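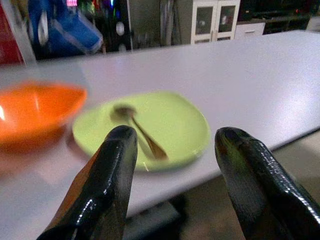 Should a small employer pay an apprentice for the hours spent in class?
The employer should, at the full hourly rate, from the first week.

I have hired apprentices at two shops and trained them at a third, and the argument over class hours comes up every June, when the new agreements are signed. The owner says the trainee isn't producing anything on a class day. The trainee says the class is a condition of the job. Both are right, and the trainee usually loses.

The cost is smaller than people think. At Pimby, where I ran the finishing department, we sent 2 apprentices to class at a time. Ademir Cavalcanti kept the books and was against paying them for it. He worked out what the class hours came to, then put next to it what we had spent replacing the last trainee who quit. He signed off on the change that afternoon and never brought it up again.

People quit over this. A nineteen-year-old who loses a day's pay every week is going to take a warehouse job that pays for all five. I had one tell me so on a Monday morning, very politely, with his locker already cleaned out. He was the best we had that year. He was 4 months in and could already set up the edge bander by himself.

The usual answer from owners is that some trainees leave anyway once they are qualified, so the shop has paid to train someone else's worker. That does happen. Janaína Bragança left us for Stankevičius the year she finished, and I was sorry to see her go. But she had given us good work the whole way through, and we had charged customers for it. I don't think she owed us anything more.

A harder objection comes from shops with three or four people on the payroll. For them one class day a week is a real hole in the schedule, and paying for it hurts. I would like to see the state put up a flat 500 dollars per trainee per term for shops that size, paid on proof of attendance. It would not cover everything. It would get the owner to check that the trainee went.

Jailson Cordeiro, who taught our evening group, used to say he could tell by the second week which students were being paid to be there. The paid ones brought questions from the shop. The others watched the clock - they had a shift to make up somewhere.

If you are drawing up an agreement this fall, write the class hours into the pay section, in the same line as the shop hours.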